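Laundry Room Notes: Can a Machine Fold the Towels Yet?

By Fatemeh Rezaei

Partly. A two-finger gripper can pick up a towel, and on a clear surface it can make a passable half fold. It cannot yet take over a basket of mixed laundry. The notes below apply to a bench arm with a plain parallel gripper, and most of them are equally useful to a person folding by hand.

Sort before you start

Keep one kind of cloth per batch. Microfiber, terry and waffle weave all bend differently, and a grip that holds one will slide off another. At the Asholm workshop we run towels of a single size first and leave washcloths to the end. Fitted sheets are still a hand job.

Shake each towel once before it goes on the table. A machine will spend most of its time looking for a corner that a single shake would have exposed.

Choose the surface

Use a smooth, plain top in a color well away from the color of the cloth. Blue on brown works. White on white does not. Avoid felt or rubber mats: the pile drags and the fold line drifts. Wipe the top between batches, as lint reads as an edge to some vision software.

Take the corner, then the hem

The hem is the stiffest part of a towel and the easiest to follow. Grip it close to the corner with a small amount of cloth between the fingers. A deep grab in the middle of the towel lifts it in a bunch, and the bunch has to be put down and opened again.
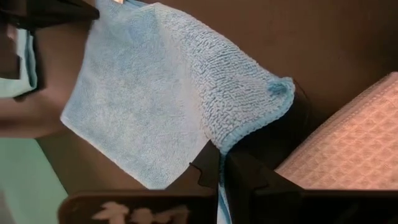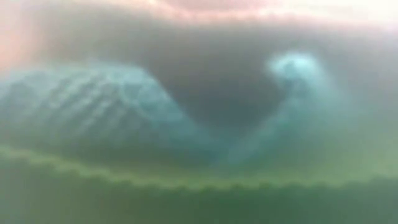
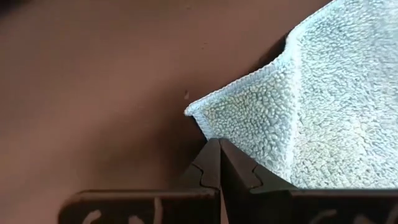 Set the grip force

Terry compresses. Close the fingers until the cloth stops sliding, then go slightly further. On our Joltport controller that is 9 newtons for bath towels and 5 for microfiber. Higher settings leave a crimp in the hem and do nothing for the hold. If the towel slips at a low setting, check the finger faces for lint before raising the force.

Lift low, travel slow

Raise the corner only as far as needed to clear the rest of the cloth. We use 200 mm. A higher lift lets the free end swing, and it lands off square. Lower the corner past the fold line first and release last. Opening the fingers too early drops the hem short, usually by the width of the fingers.

After release, back the gripper straight out along the table. Pulling upward catches loops and undoes the fold.

Finish by hand

Press the fold flat with the forearm or a straight board. Few machines do this well, and it makes the difference between a stack that stands and one that leans. Square the stack every few towels.

Where things stand

In November we logged 700 attempts with the Uver arm, all on the same table. Single half folds on plain towels were good enough to stack most of the time. Second folds were noticeably worse, as the doubled hem no longer fits well between the fingers. Mixed piles failed often enough that we stopped counting them as a separate task. A person is still several times faster on all of it.

The Shirazi method (fold in thirds, then in half) has not been tried on the arm. It needs two grips on the same edge, and the present fingers are too wide to share a hem on a small towel. Narrower tips are on order.

Care of the gripper

Brush the fingers after every batch. Check the inner faces for trapped fiber and the mounting screws for play. Keep fabric softener residue off the pads; a cloth dampened with plain water is enough.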